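Soltum mission in Staltcombe to reopen in September

Officials from Soltum and the Staltcombe regional authority have signed an agreement to reopen the Soltum mission in Staltcombe, ending a closure that followed the breakdown of talks on fishing access and visas. The text was signed at the Carnegie Building in Walatthorpe after two days of meetings.

The mission will resume a limited service in September. Full consular services will follow once both sides have confirmed that the visa arrangements in the second part of the agreement are in force.
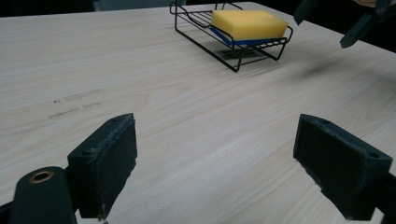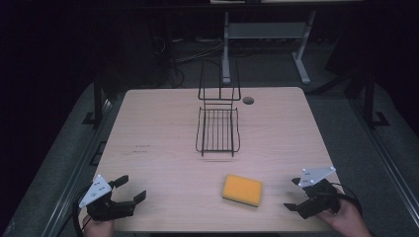
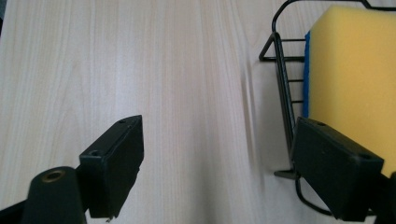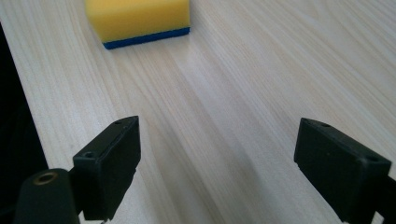

Terms of the agreement

The agreement has four parts, covering the mission itself, short-stay visas, student exchange and the handling of public statements by either side.

Under the first part, Soltum will appoint a head of mission and two consular officers. Staltcombe will recognise their status from the date of arrival and will return the building's archive, which has been held under seal by the regional authority.

The second part restores short-stay visas for residents of both territories. Applications will be accepted by post until the counter reopens, and those submitted before the closure will be treated as valid if the applicant's passport has not expired. The authority's foreign relations office has received 3000 enquiries from residents with family in Soltum.

The third part provides for 200 student places a year, divided equally between the two sides. Places will be open to those in their final year of school and to those already enrolled at a college. Details of how to apply will be issued by the education departments.

The fourth part commits both sides to give notice before publishing official material that refers to the other. It does not apply to newspapers, broadcasters or elected members speaking in debate. A proposal for a joint press office was discussed and set aside.

Statements by the parties

Sanne Dewulf, who led the talks for Staltcombe, said that the agreement dealt with practical matters which had gone unanswered for too long.

"Families have had to travel through a third country to attend weddings and funerals," she said. "We were asked to put that right, and I believe the text does so. There remain questions on which we do not agree, and the text does not pretend to settle them."

For Soltum, Hae-won Sun thanked the town of Walatthorpe for making the Carnegie Building available and said that his government regarded the reopening as a first stage. He confirmed that a head of mission had been chosen and that the name would be made public when the usual notice had been given to Staltcombe.

Asked whether fishing access had been raised, both delegations said that it would be taken up separately. No date has been set for those talks.

Response in the regional assembly

The agreement must be laid before the assembly, which may approve or reject it as a whole but cannot amend it. Members received copies on the morning after the signing.

Ishbel Guthrie, speaking for the opposition, welcomed the return of visas and asked for a fuller account of the fourth part. She said that a duty to give notice could discourage departments from commenting on matters of public interest, and that members would wish to see how the rule was to be applied before they voted.

Arif Dissanayake, chair of the external affairs group, said that the notice period was short and that neither side could use it to block a statement. He has asked the foreign relations office to provide written guidance in time for the debate.

Wiesława Zieliński, member for Walatthorpe, asked that the student places be advertised in schools outside the main town, where fewer pupils had taken part in earlier exchanges.

Next steps

The text and an explanatory note are available to read at the Carnegie Building and at the public counter of the foreign relations office. Comments from residents may be sent to the assembly clerk and will be passed to members before the debate.

Residents who hold an unexpired application reference from before the closure should keep it and do not need to apply again. Travellers are advised that current entry rules remain in place until the visa arrangements take effect, and that bookings should not be made on the assumption that a visa will be granted.

Enquiries about postal applications should be directed to the foreign relations office. The mission is not yet able to receive visitors.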